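Subject: Re: [bench-arms] Second arm pushes through the first one at handover
From: Naheed Sandhu
To: bench-arms list

On the handover thread, Lashari wrote:

> We see this too on our pair. Arm B closes on the object, arm A never
> hears about it, and B keeps driving down as if the table were an
> inch lower than it is. No fault is raised. Has anyone got this on a
> small object, and did you find out who was lying, the gripper or the
> planner? We lost a nice pair of safety glasses to it (not on
> anybody's face, thank goodness).
>
> Also, are people on Futell 11 or have you all sensibly stayed put?

Yes, on a small object. The smallest and slipperiest we could find, since the Markwood bench had decided that a tidy-up task with an earbud case would make a charming demo. Take two earbuds, put them in their case, have the other arm steady the case. A child can do it. So can we, more than half the time, and the rest of the time we get your bug.

To answer the last question first: Futell 11, and no, we did not sensibly stay put.

The first part of the job is dull and it works. The wrist view is good enough to line up on an earbud even with the glare we get off that tabletop, and I would not blame vision for anything that follows.
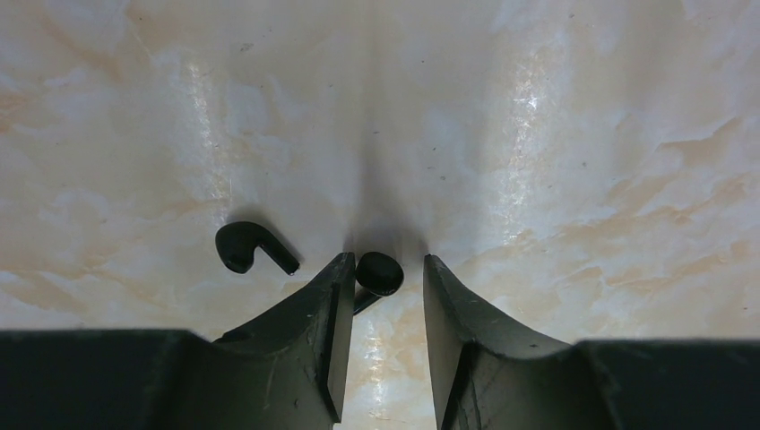

Wrist view, one earbud between the open fingers, the other off to the left.

Where it goes bad is when both arms want the same patch of table. Each one has its own keep-out zone, and the zones are supposed to shrink as the grippers come together so that a handover is possible at all. In Futell 11 they shrink on a timer. If arm A is slow to settle, its zone has already gone down to nothing while its fingers are still very much there. Arm B sees a clear path and takes it. I found this by reading the log at 80 lines a second with my chin in my hand, and I would like that afternoon back. 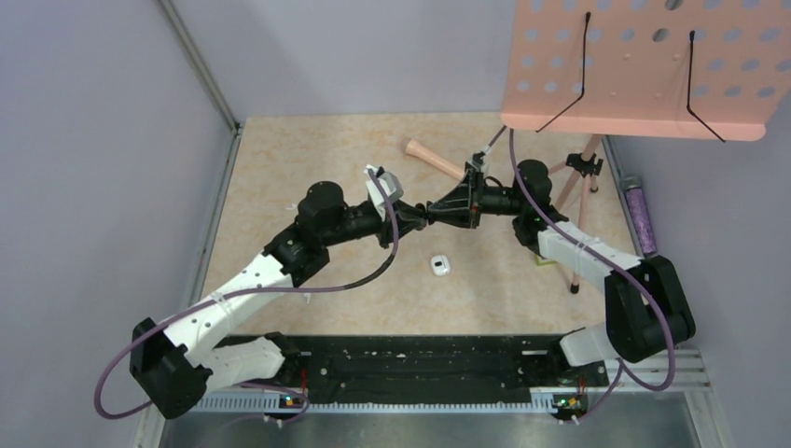

Both arms in over the middle of the table, jaws nearly touching.

Note that at that distance there is no margin left for either of them to be wrong in. We used to run a fixed gap of 31 mm, which made handovers impossible and everybody very safe. Then somebody (me) asked for the gap to be configurable.

As for who is lying: in our case, neither. The gripper reports force honestly, but the limit is checked against the finger motor only. Push down with the whole arm and the finger motor has no opinion. You can lean on a thing with the printed finger as hard as the shoulder likes and the status page stays a restful green.

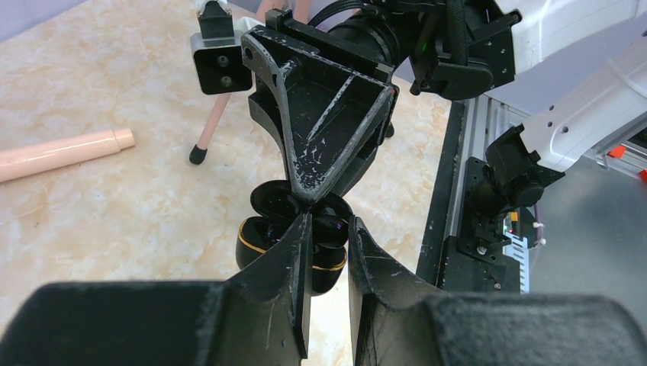

The earbud case has taken this better than I expected, which is more than I can say for our printed fingers. We go through them. I had been putting the scuffing down to people being careless with the home position, and I owe two people on the bench an apology for some remarks made in March.

What we changed, in case it helps you before there is a proper fix:

1. Zones no longer shrink on the timer. They shrink when the other arm reports settled, and if it never does, both arms hold and sulk.

2. Downward speed is cut to a crawl once both wrists are over the middle of the table.

3. A second force limit, computed from shoulder and elbow current. It is crude. It trips on nothing in particular every so often, and I have stopped complaining about it.

4. Hands out of the workspace while either arm is enabled. This was always the rule. It is now the rule with a laminated sign, after I watched a colleague reach in to straighten the case during a hold. A hold is not a stop, and the arms will carry on the moment they are happy.

With all that in, we did 21 handovers with no contact we didn't ask for. I don't call that proof. The glossy stuff still worries me, as it can turn in the fingers and the planner goes on believing in the old pose.

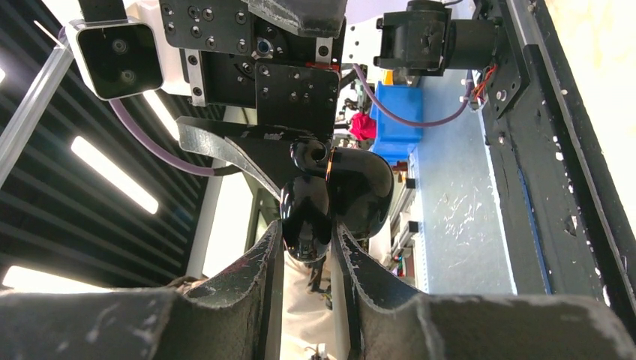

Glossy black object at the fingertips, seen from the wrist.

Drimska has the log and the patch for item 1 and will send them to anyone who asks, though please say which controller you run, as the patch is fussy about it. Lashari, if you can, check whether your arm A had reported settled before B started down. If it had, then you have a different bug from mine and I'd rather hear it sooner than later.

Naheed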